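About Grudis

Grudis is a small site about phone software: what the updates say they do, and what a handset is like to use a month after installing one. We started it because we were tired of reading release notes copied out with an exclamation mark on the end. "Improved stability" is a phrase we have seen in 62 sets of notes so far. We keep the list.

Our test shelf holds 16 phones, all bought in shops and paid for by us. Most are cheap and a few are old. Makers do offer to lend us newer ones – we say no, although Unathi Engelbrecht still thinks we are being stubborn about it. Each phone is run for 20 days on the old software and 20 on the new, with the same apps and the same SIM. Battery figures come from our own logs. If a difference is too small to trust, we say so and leave the headline off. 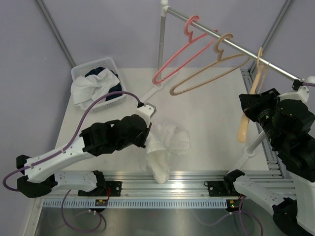
Mahnaz Fallahi wrote to us in July to say that 20 days is far too short, that batteries age whatever the software does, and that half our verdicts might be down to the weather. She has a point. We now keep a second phone of each model on the old software for the whole test, and we have taken down four older verdicts that we couldn't stand behind.

Dilruba Matubbar edits the site and Zdenka Babić runs the tests. We have 2,000 paying readers and no adverts. We don't publish leaks, and we don't score a feature that has been promised for a later update, however nice the slides were.

Corrections go to the top of the article, with the old wording left in. Write to the desk if you spot one.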